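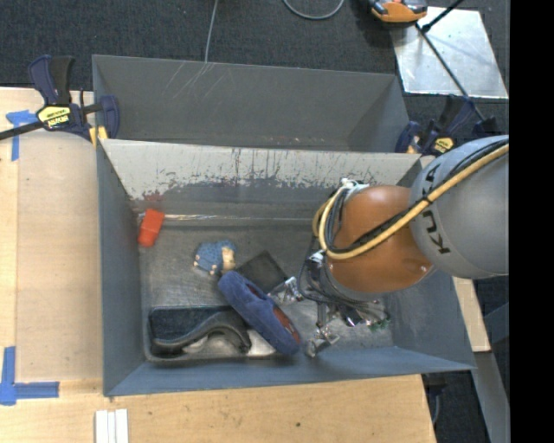

Section 4: Fitting Your Namex Battery Maintainer for Winter Storage

If you're putting the car away for the cold months, this is the section to read with a cup of coffee before you go out to the garage. The whole job takes 30 minutes the first time, and a good deal less every year after that, when you'll only need to plug in the quick-connect lead and close the hood.

These steps are for ordinary 12-volt car batteries, both the kind with removable caps and the sealed kind. If your battery is in the trunk or under a seat, as it is in quite a few newer cars, please read the note at the end of this section first and then come back up to step 1.

CAUTION: Batteries give off a gas that can catch fire. Don't smoke nearby, keep the garage door open while you work, and take off your rings and watch. Never connect the maintainer to a battery that is frozen, cracked or leaking.

Before you start

Wash and dry the car if you can, drive it long enough to warm it up fully, and park it where you mean to leave it. (Moving it later is a nuisance, believe me!) Switch off the engine, the lights and anything plugged into the dash, and take the key well away from the car if it's the keyless type.

Connecting the ring lead

1. Open the hood and find the battery. Lift the plastic cover, if there is one, and set it somewhere you won't step on it.

2. Look at the posts. White or greenish crust should be cleaned off with a battery brush before you go any further. Wear gloves and eye protection for this, and don't blow the dust away.

3. Check that the maintainer is unplugged from the wall.

4. Loosen the nut on the negative (-) clamp and lift the clamp off the post. Tuck it to one side so it can't spring back.

5. Loosen the nut on the positive (+) clamp bolt, slip the red ring over the bolt, and tighten the nut again. Snug is plenty.

6. Put the negative clamp back on its post, slip the black ring over its bolt in the same way, and tighten.

7. Run the lead toward the front of the car, keeping it away from the fan, the belts and any sharp metal edge. Fasten it with the 2 ties supplied. Leave a little slack so the hood doesn't pinch it.

8. Push the weather cap onto the free end of the lead whenever the maintainer isn't connected.

NOTE: Some cars forget their radio code, clock and window settings when the battery is disconnected. Have your radio code handy before step 4. Your owner's manual will tell you how to reset the windows.

Switching on

9. Set the maintainer on a shelf or on the floor beside the car, never on top of the battery.

10. Join the quick-connect plugs. They only go together one way, so if they seem stubborn, turn one over and try again.

11. Plug the maintainer into the wall. The amber light comes on while the battery is charging and changes to green when it's full. A tired battery may stay on amber overnight, and that's fine.

A red light means the leads are reversed or the battery can't take a charge. Unplug at the wall, go back over steps 4 to 6, and if the red light returns, have the battery tested at a shop.

NOTE: For batteries in the trunk or under a seat, use the charging posts under the hood if your car has them; your owner's manual will show where they are. Use the clip lead from the box, red clip first, then black to the ground point marked by the car maker. If there are no such posts, please ask your dealer before connecting anything.

Taking the car out again in spring is covered in Section 5.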